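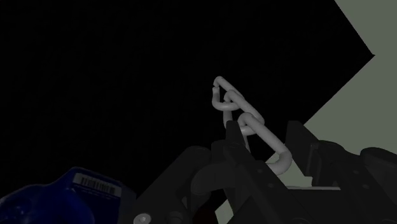 Vundix Two-Finger Gripper Model
Simulation asset for arm and gripper comparison

The Vundix is a two-finger linkage gripper, supplied as a ready-to-load model with matching joint limits, collision shapes and a wrist camera mount. It is sold by Vustavov for labs that want to compare grippers in simulation before buying hardware. The package loads as a complete arm and gripper, or as the gripper alone for use on an arm model you already have.

What the package includes

Gripper model with separate visual and collision meshes
Wrist camera mount with adjustable tilt
Brullero controller plug-in, position and force modes
Trình tabletop room with door, pedestal and black table
4 grasp test scripts, with the chain test as the default

Chain test

Most gripper models do fine on boxes. Chain is harder, as each link is free to turn inside the next one and the contact point moves when the fingers close. The test asks the gripper to come down over a short chain, close on one link, lift and hold. Other objects stay on the table during the run, so the approach path has to be planned around them.

Shigeru Takagi set up the comparison in January and ran it 223 times with the Vundix and again with our older parallel-jaw model. The Vundix held the chain through the full lift in 71 percent of runs. The older model slipped more often, mainly when one finger landed on a bend in the link. Both used the same arm, the same controller settings and the same start poses.
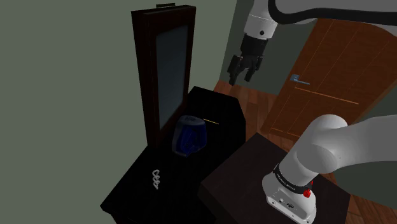 Start poses are stored with the scripts and can be edited as plain text. We suggest leaving the first approach height alone until you have a baseline. Lower starts save time, but the fingers may touch the chain before they are lined up with it.

Camera views

Two views are set up by default - a close one from the wrist and a wide one of the room. The wrist view is the one to use for checking finger alignment. Riku Sekiguchi recommends saving both, as a missed grasp can be hard to explain from the close view alone. Lighting in the wide view is low by default and can be raised in the room file.

Controller notes

Force mode gives better results on chain and other loose parts. Position mode is quicker to tune and is enough for rigid objects. If the fingers shake on contact, reduce the closing speed first, then shorten the time step.

Price and support

Single lab license: 2,210, one year of updates included. The gripper model without the room is available on request. Setup questions go to Hatsue Nakajima at the Vustavov support desk. Please send your controller log with the first message.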